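Minutes, Residents' Association Liston Court, July meeting, 19.00 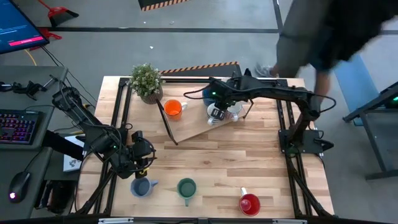

Riet Vermeulen opened the meeting and the last minutes were approved. The kitchen fund has 800 euro, and Henk Verschueren asked what we shall buy first. It was agreed to replace the old worktop with wooden butcher block, in light and medium strips as in the photo. Stijn Desmet will ask Vikance for a price.

Bicycle shed: the lock is broken again. Woo-jin Geum has paid 60 euro for a new one and will be refunded.

Garden: the hedge on the Amoah side must be cut before the end of the month. Two persons are still needed.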